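Table Rules, Jevmont Bench

Gallery, December. Put together by Yareli Pacheco, corrections to me please, not to the front desk

Quick page, more to come when I get the time. People at the Nastville site keep asking what a bench is supposed to look like under the new Tapia rules, so this is it. Rules first, then the bench, then the bits everyone forgets. Full text is in the Olari binder, section 5, go read it.

Black cloth on the table, always. Pulled flat, no folds under the mat. Place setting goes down before the arm is enabled, not after. Hands out, step back, say "clear" out loud. Yes even if your alone in the room. 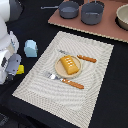

Speed cap is 400 mm per second near the table and 70 when the gripper is closing. Don't raise it to make up time. If a run is slow it's slow, log it and move on. Run 3286 got thrown out for exactly this and we had to redo the whole morning.

Toy food only. Plate on the mat, fork one side, knife the other. The mat can sit at an angle, the rules don't ask for square and please stop straightening it between runs. Cookware stays on the board.

Loose blocks: allowed, but they go on the setup sheet before you start. Color and rough spot is enough. If it isn't on the sheet it shouldn't be on the cloth.

Stop button within reach of whoever is standing closest. Not on the shelf, not under the clipboard. Check it at start of shift and again after lunch, initial both boxs.

Dropped piece = stop, disable, then pick it up. Never reach in under the arm while its live.

Nastville setups go up next, send me yours by 4 pm.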